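Section 4: Running a remote board meeting in Centhorpe

I wrote this part of the guide after helping Skirum's directors through a very long evening, so it leans towards what a company secretary needs on the night. If you haven't entered your directors and their voting rights yet, go back to Section 3 and do that first. Centhorpe won't let you open a meeting without them.

Before you start

You'll need the secretary role on your account, the notice of meeting as a PDF and a copy of your constitution. I keep mine open in another tab – you will get asked about clause numbers.

1. Click Meetings, then New, and choose Board. Don't choose General, which is for shareholders and has a completely different notice period built in.

2. Type the start time and pick the time zone from the list. Centhorpe grabs the zone from your own computer, so if you're dialling in from Perth for a Melbourne board, change it by hand.

3. Upload the notice and press Send. Each director gets a link and a 13-digit phone code for dialling in.

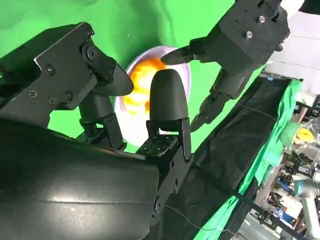

Fig. 4.1 Gripper, near view.

Note: The phone code only works for one meeting. I've seen people save it in their contacts and then wonder why they're locked out the next month.

4. Set the quorum. The box is blank to begin with, and whatever you put in has to match your constitution. The counter at the top of the page stays grey until enough directors have joined, then it goes green and you can press Open Meeting.

5. Ask for conflicts of interest straight away. Press Declarations and each director sees a yes or no button. Anyone who taps yes gets a text box (200 characters, so keep it short), and you can then mark them as sitting out for that item. Their vote is greyed out and the quorum is worked out again without them.

Caution: If the quorum drops below your number when someone sits out, the vote button disappears with no warning message. I spent ages hunting for it the first time!

6. If a director resigns during the call, get them to say it out loud and then follow up in writing. Go to People, click their name and choose Resigned. Put in the time they left, because the minutes use it to work out which votes they took part in.

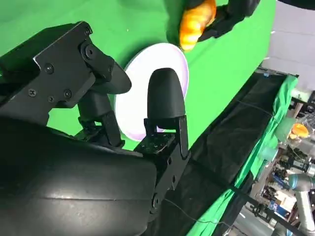 Votes and minutes

7. Paste your resolution into the Motion box exactly as it's worded in the papers. You've got 3,000 characters, and I've only run out once (the Wutosard merger, which had everything in it bar the kitchen sink).

8. Pick a mover and a seconder, then press Call Vote. Directors have 10 minutes to answer. You can close it sooner once everyone has voted, but you can't reopen it, so read the result aloud before you do.

9. Press End Meeting and download the draft minutes right away. The draft stays editable until the chair signs – after that any correction goes in as a separate note with your name on it.

10. Send the signed copy to the directors from the Minutes tab. People who resigned partway through don't get it automatically, so if they're owed a copy you'll have to tick their name yourself. 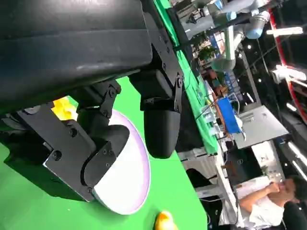
Seija Miettinen: Step 6 could do with a bit more. We had a director resign on the call and then dispute the time, and the chair had already signed. Is a correction note enough, or do we need to run the vote again?

A note fixes the record, Seija, but it doesn't change the count. If the vote would have gone the same way without that director, I'd add the note and raise it at the next meeting. If it was close, talk to your lawyer and put the motion up again as a new item, starting from step 7.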